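Zeltley pool cars: what goes in the tender?

gridpost
Our town is replacing the pool cars used by the parking and code staff. Two bids came in, the Grorkia hybrid and the Stovance electric van. The council wants comments before January. I work in the motor shop and would like views from people who run either one. 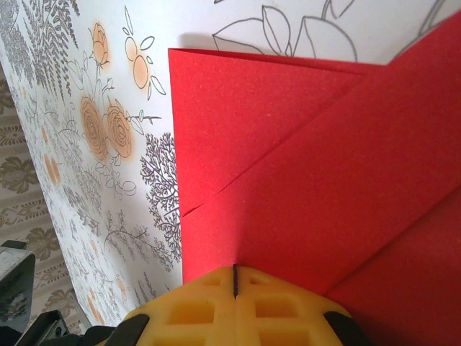

Fleet and Municipal Vehicles

flatfour_80
We run the Grorkia. Fuel use is fine. The weak point is the 12 V battery, which drains if the car sits with the radio and light bar on standby. Fit a cutoff relay at delivery. Our dealer quoted the relay as an extra, so get it written into the tender.

kerbweight
Disagree on the relay. A cutoff relay kills the radio memory and the tracker. A second battery with a split charge unit costs more but you keep everything powered.

flatfour_80
Depends on the tracker. Ours has its own cell. Two of the cars have gone through a full winter on the relay with no flat battery.
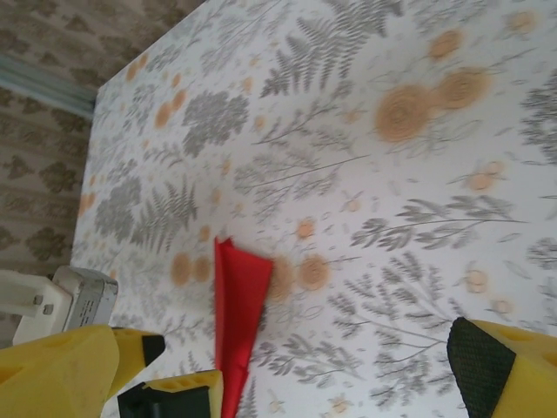
Gray ferns and peach flowers on white

gridpost
Noted. The tender says "auxiliary power to be maintained," which could mean either. I will ask for both as priced options.

torque_spec
Look at the load rating before the battery. The Stovance payload drops once you add shelving and a cage. We weighed ours after the fit-out and had 2,029 lb left on paper, less with a full crew. Check the rear axle figure too. The gross figure alone tells you very little.

kerbweight
Is that with the Sakamoto shelving or the steel kit? The steel kit is far heavier.

torque_spec
Sakamoto. Steel would have put us over on the rear axle. 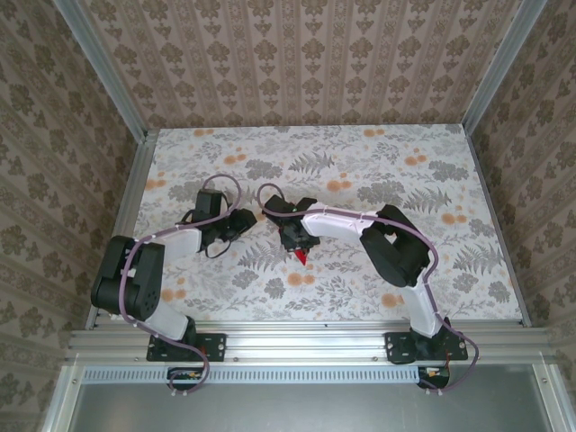 The other item is charging. We have 5 vans on one panel and the load management box staggers them overnight. If a van comes in late with a low battery it will not be full by the start of shift. Size the panel for the worst night.

flatfour_80
Which is why I would buy the hybrid. A town lot with an old supply will spend the savings on trenching.

torque_spec
Trenching is a one-time cost. Fuel is every week. Post your supply rating before ruling it out.

gridpost
Supply is 80 A, shared with the wash bay. The electrician's report is dated 12/3/21 and says the wash bay pump has priority.
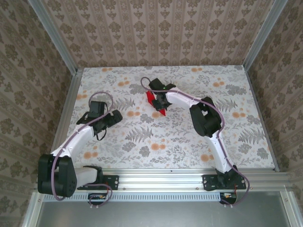

So overnight charging would work only with the pump locked out. The pump runs on a timer and the timer can be moved, but the street sweeper crew needs the bay early.

kerbweight
Then split the order. Hybrids for parking, one van for code, and review it after the first service interval. Ask both bidders for parts lead times in writing.

torque_spec
Mixed fleet means two sets of diagnostic tools. Price that in as well.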